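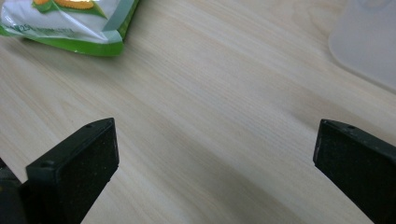

Who should teach a robot to clear a table?

Someone who has cleared a lot of tables, and who is allowed to do it at a normal speed.

I say this after one January spent teaching at Postlow, where the job was to show a machine how people tidy up after lunch. There are two usual ways to do that. One is to sit at a station and drive the arm by remote control. The other is to hold the gripper yourself, squeeze it open and shut, and do the chore with your own arm while the camera records. I did both, and I think the second is better for most household work. I also think the people who run these projects give up on it too early.

Remote control makes you careful in the wrong way. The arm answers a little late, you can't feel what you are touching, and so you stop before every contact. Gus Abernathy trained me on the station. He was patient, and he was good at it, but even his recordings were full of pauses. A robot that learns from those will learn the pauses too. It has no way of knowing that the person was waiting for the screen to catch up.

With the gripper in your hand you move more like yourself. You come in low over the table with the fingers wide and you already know which thing you want. A snack bag is a fair test. It has no fixed shape, it shines, and if you go at it from the top you may get nothing but air and a crease. By hand I learned to take it at the sealed edge. I never found a way to do that from the station that I would want copied.

The case against is real. People holding a gripper cheat without meaning to. We lean over, we twist the wrist past where the arm can go, we steady the table with the free hand. At Faldale, where I went next, they threw out 117 of my recordings, mostly for reach. I was annoyed, and they were right. A motion the robot can't make is no use to it.

But that is a problem of training the people, and it can be fixed in around 3 hours. Let new teachers drive the real arm first, so they find out where it stops. Then hand them the gripper. Lindsay, the site that did it in that order, had far less to throw away, and the work looked relaxed.

I would change one more thing. Most sites tell you to repeat the same move until it is clean. I would rather see seven different ways of picking up a bag, including a miss and a second try, than seven perfect ones from the same side. Tables in homes are not set up for anyone. The bag is off in a corner and a cup is near the other one, and tomorrow they have traded places.

The station still has its uses — heavy loads, hot pans, anywhere you don't want a person's hand. Jallby uses it for oven work and should keep doing so. For a table after lunch, give the tool to someone who knows the chore and let them get on with it.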